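Home | Posts | Gear | Contact

Selling my first amplifier

Sat 25 April

I sold the Velline on Thursday evening, and since then I am thinking about it more than I expected. It was a small tube combo with one speaker, brown cover, a bit heavy for its size. I bought it in October, six years ago, when I moved to Kurkonthorpe and still had no furniture except a bed and a chair. I paid 185 for it, with a power cable that was too short.

The man who sold it to me was Gun-woo Joo. He repairs amplifiers in a room behind the music shop on Tradmont Street, and he let me play for almost one hour before I decided. My English was weaker at that time and I did not know the word "hum." I tried to make the sound with my mouth. He understood at once and changed one capacitor while I waited.
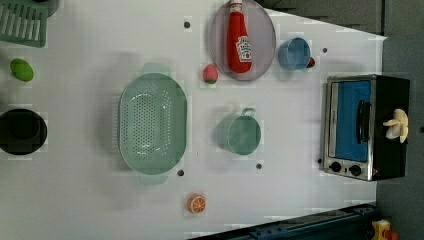
For the first years I played it every day, mostly with the volume on two, because of the neighbors. The tone control did very little below three, so I learned to change the sound with my right hand and the knob on the guitar. I think this was good for me. When I later played through bigger amplifiers at rehearsal, I already had this habit and the others asked which pedal I was using. I had no pedal.

The problem was the reverb. It began to crackle two winters ago, and Gun-woo told me the tank and the transformer were both getting old. He could replace everything, but the work would cost some 800, and he advised me not to do it. I kept it without reverb for a long time. Then a student from our Song evening, where people bring one song each and play it for the group, asked me if I would sell it. She wanted it exactly for low volume at home.

I gave her the amplifier, the footswitch and a spare set of tubes, and I wrote on paper which input is the quiet one. It is the left one, if you have the same model.

Now I play through headphones and I don't enjoy it much. There is a used 13 watt head in the shop window and I have gone past it twice this week. I still need a cabinet for it, and I have not asked the price.

Contact: use the form on the Contact page | Copyright, all text by the author | Back to top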